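### 4.2 Cell Configuration and Upkeep

The Clovberg cell is modeled in simulation with the same layout as the physical bench at Urnitz. The humanoid stands behind a rectangular table, and both arms are mounted to the torso through a shared shoulder bracket. Joint limits are read from a single configuration file, which the Dewulf controller reloads at each reset. Objects are respawned at fixed poses, plus a small random offset in the table plane. Unless noted, each configuration was run for 100 episodes.
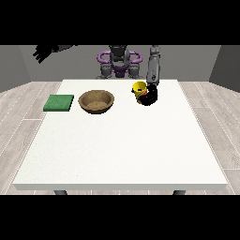

**Figure 4.** Simulated cell with the right hand closed on the yellow cup. The left hand is raised and empty; the green pad and brown bowl rest on the table.

Early runs showed finger links sinking into thin-walled objects during closure. We traced the fault to a mismatch between the collision mesh of the hand and its visual mesh, left over from the August import. The fingertip meshes were rebuilt, and the contact offset was set to 2 mm. Penetration errors dropped from 258 to 44 over the same set of episodes. Most of the remaining errors involved the thumb and were not pursued further.

Wrist calibration is repeated after any change to the arm model. The arm is driven to its home pose, the joint offsets are zeroed, and a short grasp test is run using the Pokico script. Cells that fail the test are rolled back to the last stored configuration.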